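Grastilbridge Makers and Menders, October meeting
Minutes, typed up by me again

Present: the usual crowd plus three people from the Brollcombe library board who came for the demonstration and stayed for the cookies. Naveed Satti in the chair. Sándor Hajdu sent word he'd be late, and was. I took notes on the back of the agenda, so if you said something brilliant and it isn't in here, email me and I'll add it.

Minutes of last time. Accepted, with one fix: I had written that the Gulard lathe was sold. It was lent. Sorry, Flores folks!

1. Money, quickly

We have $3,524 in the main account and $941 in the tool fund. Naveed wants to move $400 from main to tools before the winter classes start, and everybody was fine with that. The insurance bill went up again (boo) and I'm to call and ask why. Carried.

2. The visit and demonstration

This was what most people came for, so it got most of the evening. We'd been invited over to see how the handheld gripper work is done, and a bunch of us went in the afternoon and then talked it through at the meeting. For anyone who missed it, the idea is that a person does ordinary household jobs using a pair of grippers in place of their own fingers, and the recordings are used later to teach a robot the same jobs. I had pictured a big orange arm behind a fence. It was a room with a window, a small table, and a person on their feet working with cloth.

Each gripper has a white cube on it printed with blocky black-and-white patterns, a bit like the squares you scan for a restaurant menu, and those let the computer work out where the gripper is and which way it's turned. Sándor (who had arrived by then, with wet shoes) asked whether you could make the cubes smaller. You can, we were told, but the patterns get harder to read, and then you lose track of your hand. 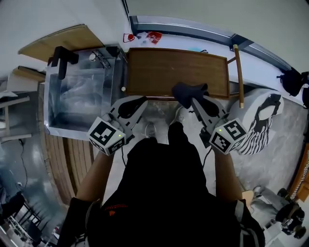
I had a go afterward and I was terrible at it. You want to pinch the cloth the way you would with a thumb and finger, and you can't feel it at all, so you end up watching the tips like a hawk. Naveed was much better than me and I have to minute that because he asked me to. By his third try he could pick up a corner and lay it down more or less where he meant to. My own best effort ended up on the floor -- twice.

There was a good discussion about why cloth is such a headache. A cup is the same shape every time you reach for it. A shirt or a dish towel never is, and one fold can hide the edge you need. One of the library board people said that was exactly her experience of fitted sheets, and we lost five minutes to fitted sheets. 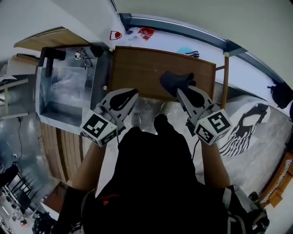 Both grippers at the table, the right one closed on something soft and dark gray.

Questions from the floor, as best I could catch them:

How tired do your arms get? Pretty tired. People take turns and stop for breaks, and I can vouch for the wrists.

How many recordings does it take? For one simple folding job they were aiming for nearly 340, and they expected to throw a fair number of those away.

Would it work for somebody with arthritis? Interesting one. The grippers aren't meant as an aid, but Sándor thinks the squeeze handle idea is worth borrowing for our jar opener project and he's going to sketch something.

Could we have a pair at our open day? Maybe. Naveed will write and ask, and he'll say thank you for having us while he's at it. If it's a yes, we'd need a sturdy table near an outlet and someone to look after the line. I said I'd do the first hour.

3. Open day

Brollcombe library has offered us the downstairs room again, free, from 10 a.m. They'd like us out by four this time. Sándor is doing the poster. We agreed to skip the raffle and put the effort into the repair bench, which had a line out the door last year. Please bring your own extension cords and put your name on them!

4. Anything else

The glue cabinet key is missing. Check your pockets.

Flores has asked for two people to help move shelving. Naveed and I will go.

Next meeting same place, 7 p.m. Sándor is bringing the cookies.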